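Home News Region Courts Culture Contact

Serkier police officer suspended over leaked interview footage

Police in Serkier have suspended an officer after footage of a witness interview was shared in private chat groups, the department said in May. The recording, 34 seconds long, shows a woman giving her address to two officers. Her face is not blurred.
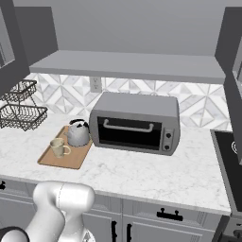
2 min read

The department said the clip was copied from a station computer without permission. It did not name the officer, who will stay off duty while prosecutors in Kolau review the case.

Parveen Hashmi, a lawyer for the woman, said her client had moved out of her home and wanted the file taken down. She has asked a court to order five group administrators to delete it.

One of the groups had 1469 members when the complaint was filed. Under local law, sharing a witness's personal details can bring up to 6 months in jail.

A hearing is set for 10 a.m. at the Kolau courthouse.

Related
Janjua council votes to limit street cameras
Uvetti journalists call for new privacy rules
Kolau court delays ruling in phone records case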